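Progress report to the Erenley Fund
Project: Sasby cell, textile handling with a multi-finger hand
Prepared by: Jaston, maintenance and set-up group
Date: Jul 26, 2026

1. Status

The Sasby cell is running again and is used for the cloth handling work. In the period of this report we completed the change of the hand, the new calibration, and the first part of the service plan. Two tasks remain open and are described in section 4. The cell made 2,310 grasp cycles in the period, and 655 of them were made after the last calibration.

2. Work on the hand

In the previous report we informed you that one finger returned slowly to its open position. We removed the hand from the arm, cleaned the joints and replaced the tendon of this finger. The tendon came from our own stock, so there was no cost to the project. After the assembly we repeated the opening and closing test at low speed, then at normal speed, and the return time is now equal for all fingers.
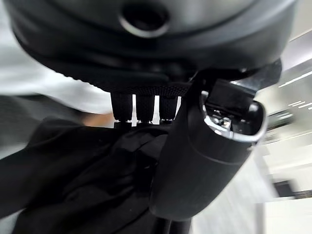

The inspection routine for the hand has been rewritten. The old routine asked only for a check of the finger tips, and this was too little. The technician now also looks into the open recess near the upper end of the large jaw, where the small screw heads and the metal brackets can be checked with a lamp without removing anything. Lint from dark cloth is difficult to see against the black parts, so the routine asks to wipe the textured band above the fingers every time, also when it looks clean. The whole inspection is short enough to do at the start of a shift.

The screws are now marked with a thin line of paint after tightening. If the line is broken at the next inspection, the screw is tightened again and the event is written in the log. This has happened 2 times until now, both times on the same bracket.

3. Calibration and wrist camera

The wrist camera was calibrated again after the hand was mounted. The first result was not acceptable to us: the position error was larger at one side of the working area than at the other. We found that the cable of the camera was pulling lightly on its holder when the wrist turned. We gave the cable more free length and fixed it with a Galli clip at the forearm. The second calibration was good on both sides, and we have kept its values as the reference.
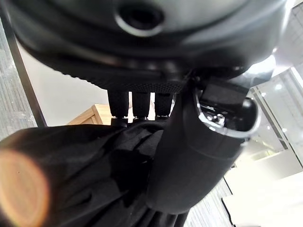

With these values we started again with soft material. Cloth is a more demanding test for the set-up than the rigid blocks we used in January, for the reason that a small error in height makes the fingers close above the fold and take nothing. We lowered the approach height in small steps and also reduced the closing speed. The grip force limit was left as it was. We made 383 cycles with the final values and did not have to stop the cell for a mechanical fault.

4. Open tasks

The spare camera cable is ordered but not delivered. Until it arrives, we inspect the present cable together with the hand.

The service instruction must still be translated for the second shift. The text is ready and the translation will be finished in the next period.

5. Budget

The spending is inside the plan. We do not ask for any change of the amount. We would like to move the unused part of the travel line to spare parts, mainly for tendons and finger joints, and we kindly ask for your written agreement to this.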